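# Teaching an arm to pick up a wrapped handle

Project report, June 13, 2022
Kenneth Mercado

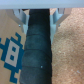
I picked this project back in February because I figured the hard part would be the learning and the easy part would be showing the arm what I wanted. I had those two backwards, and most of this report is about why.

The task is small. A long wrapped handle lies on the bench, and the arm has to come down over it, close the gripper, lift it clear, carry it across and set it down again. We call the arm Skinner (it was already called that when I joined the lab, and it's written on the power supply). My recording program is called Iredness, which started as a typo in a folder name and stuck.

## Two ways of showing it

I tried both ways of giving demonstrations.

The first was by hand. You put Skinner in its floppy mode, grab the wrist, and drag it through the motion while Iredness writes down the joint positions. It feels great! You can tell right away when a joint is getting near its limit because the arm starts pushing back on you. But I'm not a tall person and Skinner's bench is high, so my demos all had a funny hitch in the middle where I changed hands. Worse, my forearm kept getting into the wrist camera view, and a policy that has only ever seen the handle next to my sleeve is not a policy I want.

The second way was remote control. I sat off to the side with the Trodix controller, which is basically a smaller arm you hold, and Skinner copied it. No forearm in the view, no changing hands. The price is that you feel nothing. The first afternoon I squeezed way too hard on every grasp, and I kept coming in too low because I was judging height from the side instead of from the wrist view.

What fixed it for me was looking only at the wrist camera feed while driving. It's an odd way to work — you see the two fingers and whatever is between them and pretty much nothing else — but it's the same thing the policy gets. If I couldn't tell from that view whether I was lined up, I had no business expecting the policy to know.

## What I recorded

I ended up with 100 remote demos and 14 by hand. I stopped the hand ones early on purpose, once I saw the sleeve problem, and they are not in the final training set. They're still in the project folder if the next student wants them.

Each remote demo ran roughly 60 seconds at first, which is way too long for a pick and place. A lot of that was me hovering. I got faster with practice, and then I had a new problem: the early demos and the late demos didn't look like the same person did them. The early ones pause above the handle, the late ones swoop. I trained on everything mixed together once and got an arm that swooped in and then paused right at the point of contact, fingers half closed, like it had forgotten why it came.

So I threw out the slow ones and recorded replacements. That took longer than I'd like to admit.

## Things I changed along the way

- I started moving the handle between demos. For the first batch I kept putting it back in the same place without thinking, and the policy learned the place.
- I also turned it a bit each time. A long thing is much less forgiving about angle than the foam blocks I practiced on. If the fingers come down crooked, they close on it crooked.
- I added a short wait after the grasp, before the lift, so the gripper reading could settle.
- I quit recording when I was tired. The logs show it: my grasps wander farther along the handle the later it gets.

## Training and results

I used Primenus, the lab's own training code, with almost all the settings left alone. My only changes were cropping the camera image less and dropping one of the 2 outside cameras, which had a bad cable and kept freezing on old images. I spent a whole evening blaming the policy for that cable.

The final version picks up the handle reliably when it lies close to where the demos had it. Toward the far end of the bench it gets shy and closes early. When it misses, it doesn't try again, and that makes sense to me now, as none of my demos show a miss. I restarted the recording whenever I messed up. I thought I was being tidy!

## If I had another semester

I'd leave my mistakes in, at least the ones I recovered from. I'd also get a second person to drive, partly to see how much of the policy is really just my own habits, and I'd want some kind of force signal on the Trodix, even a buzz. Squeezing blind never got comfortable.

Setup notes for Iredness are in the readme. Start the camera before the arm, or the timestamps come out shifted and you'll have to record everything over.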